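Sunday, October 20, 2024

Basket and cloth notes, cont. from the loose sheets. Bindu has the other half of these, will staple in when she's back.

Weekend so the building is quiet and I could have the table to myself. Put the big cloth down first. It's the off-white one, the Zawadzka cotton, not the gray felt. Felt grabs the bottom of anything woven and we lost a whole afternoon to that in January. Cloth does its own annoying thing – rides up at the back and makes a fold. Smoothed it once, came back. Left it. If anyone wants it properly flat it needs clips, and the clips are in the Rodetti tin, second shelf.

Wicker basket is the shallow rectangular one. Weighed it this morning, 409 g on the kitchen scale. Wrote it on masking tape and stuck it under the scale so we stop re-weighing. Want it in the middle of the cloth, long side facing front. Please don't line it up with the table edge by eye, use the tape measure, the cloth hangs uneven and fools you.
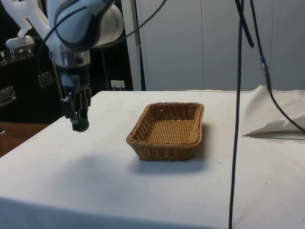 Lighting: window blind down, overheads only. Shadows are soft enough now. With the blind up the weave throws stripes on everything after lunch and the color goes off. Bindu D'Souza asked for the blind up on the grounds that it's nicer to work in, which ok, it is. Compromise is up during breaks.

Things to fix on the cloth:
- yellowish brown stain near the front edge, right of center. My guess is tea. Tried dish soap on the spare cloth's stain on Friday and it only got paler
- little dark specks in the middle. Lint roller before next time
- wrinkles. Iron is at Plemport still, they borrowed it for the banners. Ask for it back

Don't bleach it, it'll come out a diffrent white from the spare and then we have two whites.

Basket itself is holding up. Rim is fine all the way round. Ran a thumb over the bottom for loose ends, one on the underside, trimmed with nail scissors. The Plostik tubs were cheaper and wipe clean but they slide on the cotton and the noise of a ball going in is awful. Wicker is quiet. Staying with wicker.

Green ball: the matte ones. The shiny set is back in the drawer, they pick up every light in the ceiling. A matte one dropped in from low down sits where it lands more often than not, the weave on the bottom helps. From higher up it hops. Keep it low. 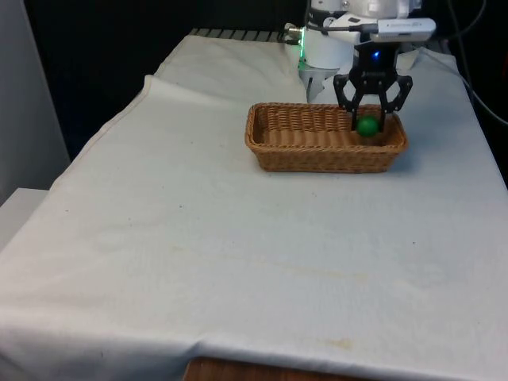

Did 30 drops by hand into the right-hand end before lunch, just to see if the basket creeps on the cloth. It does, slowly, toward the back. Pencil tick on the cloth at the front left corner would show it (pencil, NOT marker, see stain above). Should do the same for the left end, ran out of patience.

Order for Monday:
another cloth, same bolt if they have it
lint roller refills
two more baskets same size, if the shop still has them. Last quote was 3,000 for the pair and 4,000 with delivery, whcih is silly, someone can just drive over

Also the floor under the front of the table needs a sweep, bits of wicker everywhere from the trimming. Will do it after coffee.

Left end drops still to do. Spare cloth is soaking in the blue bucket, wring it out if you're in before me.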